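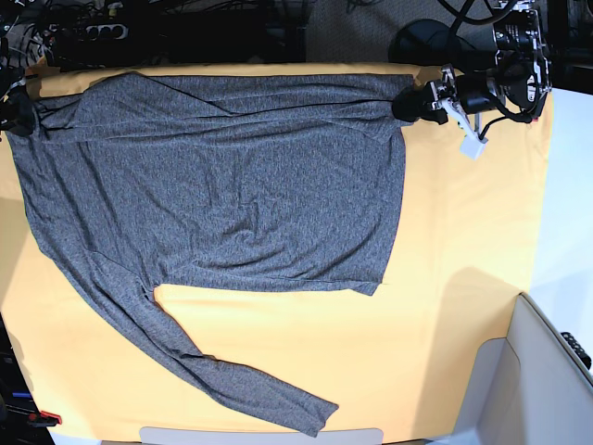
Shirt Folding Project: What Went Wrong With the Left Gripper
Mesfin Wolde and Mylene Cruzado, February 2022

So this was meant to be the section where I brag about our fold times, but the left gripper had other plans! We'd been going along nicely with the grey long-sleeve (our hardest shirt, those sleeves flop everywhere) when the left side started letting go halfway through the lift. The right one kept pulling, so the whole shirt got dragged sideways across the table, and once the arm carried on into the cloth and tripped the force limit. Mylene hit the stop button before I'd even worked out what the noise was.

We went through the logs that night. Out of 1,534 grasps, 269 were flagged as slips, nearly all on the left. I blamed my code, naturally, and spent ages fiddling with the closing force. Then Mylene wiggled the motor cable by hand and the position reading jumped by 5 mm. Loose connector! It only played up when the arm was raised and the cable pulled tight.

We've re-crimped it, left more slack and added a check that stops both arms if either gripper loses its hold. I still want to try it on the heavier shirts before I trust it.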